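Notes pour l'intervention de jeudi, table ronde « L'hôtel sans contact »
Durée visée : vingt minutes, questions comprises. Parler lentement.

Diapo 1, titre
Dire bonjour, remercier vite. Annoncer que je ne vends rien et que je n'ai pas de démonstration à faire. Le sujet : ce que les hôteliers indépendants achètent quand on leur promet que le client n'aura plus jamais à parler à la réception.

Diapo 2, la promesse
Lire la phrase de la brochure Dostix telle quelle : « une expérience fluide, de la réservation au départ ». Laisser un silence. Demander à la salle ce que « fluide » veut dire pour quelqu'un qui arrive à 23 h 40 avec deux valises et un téléphone à 4 % de batterie. Ne pas répondre à leur place.

Diapo 3, les chiffres
Dostix annonce 1 336 établissements équipés. Je n'ai pas réussi à savoir si « équipés » signifie qu'ils s'en servent. Mukar, son concurrent, en revendique 1 015 et ne définit pas le mot non plus. J'ai écrit aux deux. Réponse de l'un, très aimable, avec la brochure en pièce jointe.
Insister : un contrat signé ne dit rien de l'usage. Demandez le nombre de clients qui ont terminé la procédure seuls. Si le commercial change de sujet, notez-le. 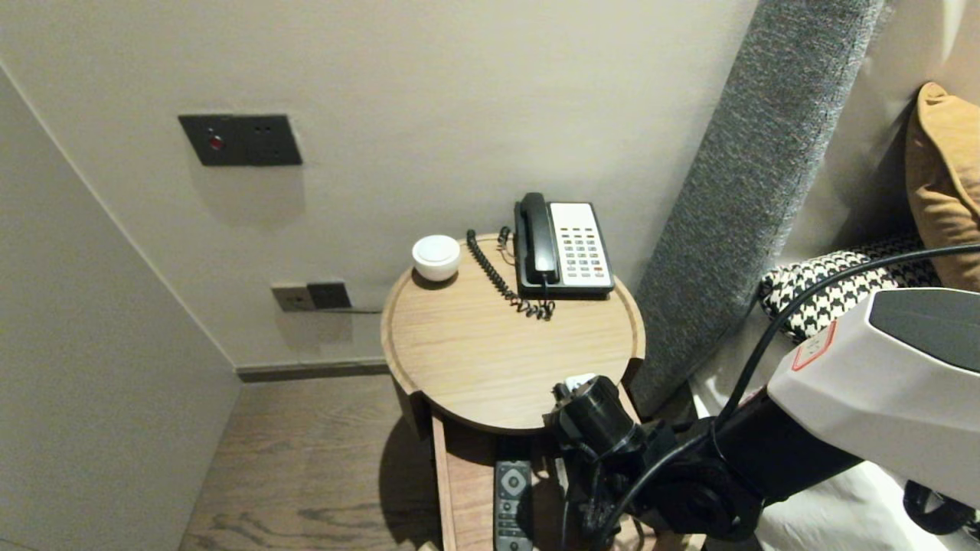
Diapo 4, le cas Bondenard
L'hôtel Bondenard a 60 chambres, une clientèle d'affaires en semaine et des familles le week-end. La direction voulait tout passer dans l'application : serrure, petit déjeuner, réclamations. Je leur ai demandé ce qu'ils feraient de la ligne fixe, et la question a paru déplacée. Pourtant un combiné noir posé sur une table de chevet, avec son cordon en spirale, ne demande ni mise à jour ni mot de passe. On décroche à tâtons, on parle à quelqu'un. Je ne dis pas que c'est l'avenir. Je dis que l'application doit au minimum faire aussi bien à trois heures du matin, et qu'on ne m'a encore montré aucun essai mené à cette heure-là.

Diapo 5, l'étude Peixoto
Attention à ne pas la démolir, elle a le mérite d'exister. Le cabinet Peixoto a interrogé 174 voyageurs. Une large majorité se dit « favorable » à l'arrivée autonome. Seulement, le questionnaire a été envoyé par l'application elle-même. Ceux qui avaient renoncé à l'installer n'ont pas été interrogés. (Si quelqu'un du cabinet est dans la salle, lui proposer le micro tout de suite.)

Diapo 6, le coût
Abonnement, serrures, formation, et la ligne qu'on oublie : les heures passées à dépanner des clients qui n'arrivent pas à ouvrir leur porte. Ces heures existent, elles sont juste rangées dans « accueil ». Proposer de les noter pendant un mois, en mai par exemple, avant de signer quoi que ce soit.
Sauter le tableau si on a pris du retard.

Diapo 7, ce que je demanderais au vendeur
Que se passe-t-il quand le réseau tombe ?
Qui répond la nuit, et dans quelle langue ?
À qui appartiennent les données de passage si je résilie ?
Puis-je appeler un hôtel qui a quitté votre solution ?
La dernière question est celle qui gêne le plus. La poser en premier.

Diapo 8, fin
Garder cinq minutes pour la salle. Si on me demande quel logiciel je recommande : aucun, tant que je n'ai pas vu les résultats d'un hiver complet. Rappeler que les sources sont sur la feuille à l'entrée et rendre le micro-cravate à la régie.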